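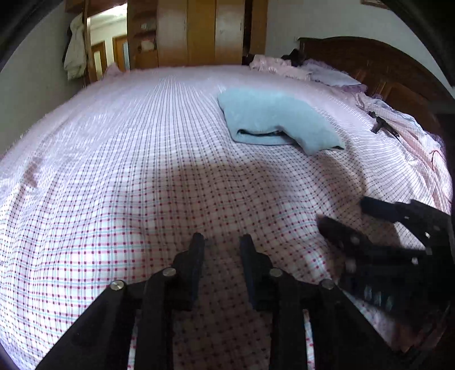

How do you get a cotton bedspread properly dry in a flat with no outside space?

Posted in Home and Laundry, Wollham board

tealeaf_mags wrote:

Hi all, first time posting though I've been reading for ages. I moved to a second floor flat in Wollham in March and I love it, but there's no garden, no balcony and the only radiator worth the name is in the hall. Clothes I can manage. It's the big stuff that's driving me up the wall!

I've got a double bedspread, cotton, fairly thick, and every time I wash it I end up with it slung over two doors for days. The middle dries lovely and the bits that touch the door stay damp and start to smell like an old tent. Last time I gave up and washed the whole thing again, which was a waste of a Sunday-sized chunk of my life and most of my good powder.

I don't have a tumble dryer and there isn't room for one. My washer is a Noda, came with the flat, spins at 400 on the bedding setting for reasons best known to itself. I've looked at dehumidifiers but the prices are all over the place and I don't know what I'd be paying for. There's a launderette on the Barkville road but it's two buses with a wet bedspread in a bag and I'd rather not.

What do people do? Do I just wash it less? Is there a trick with the airer I'm missing?

Thanks in advance (and sorry if this has come up before, the search box wasn't playing nicely).

oldgreywasher wrote:

That 400 spin is your trouble. I'd bet the bedspread is coming out with a good jugful of water still in it and no airer in the world will cope with that in a small flat.

Most machines let you run a spin on its own once the wash has finished. Have a look on the dial for a little spiral, or a setting that just says spin, and turn the speed up as high as the care label will let you. Before you do, open the door and pull the bedspread about a bit so it isn't in one big lump on one side, or the machine will sulk and cut the spin short. I do mine twice. The second go always gets a bit more out and it only takes a few minutes.

Then for the drying, the doors are all right but you want air getting to both sides. I've got one of those concertina airers from Lacroix, and I lay the bedspread across the top with the wings up so there's a tunnel underneath, then stick an ordinary desk fan on the floor blowing through the tunnel. No heat, just the fan. Turn the cloth round every few hours so the folds aren't always in the same place. Mine is dry in a day in winter doing it like that, with the window open a crack. Before the fan it was nearer three and it smelt.

If it already has the old tent smell, don't go adding more powder. Use less, if anything, and hang it up the minute the machine stops. Mine went musty mostly from me forgetting it in the drum overnight. I've also had good results from the hottest wash the label allows, but do check, I shrank a very nice one years ago and it's now on the dog's chair.

On washing less: I do my sheets every week but the bedspread only every 6 weeks or so, unless someone spills tea. Fold it back at night so you're not sleeping under it and it stays fresh much longer.

pip_in_the_attic wrote:

get a dehumidifier, best thing i ever bought. mine's only a small one and it does the bathroom as well. shut the door and the window while it's on or you're just drying the street

tealeaf_mags wrote:

Oh you're both stars, thank you. I found the spiral! It was round the back of the dial where I'd never turned it that far. Gave it two extra spins this morning and it came out so much lighter I thought I'd left half of it in the drum. No fan yet but I'm going to borrow my sister's and try the tunnel thing tonight.

Pip, does yours make much noise? I'd have to run it in the bedroom and I'm a terrible sleeper.

pip_in_the_attic wrote:

bit like a fridge. i put it on when i go to work and it switches itself off when the tank's full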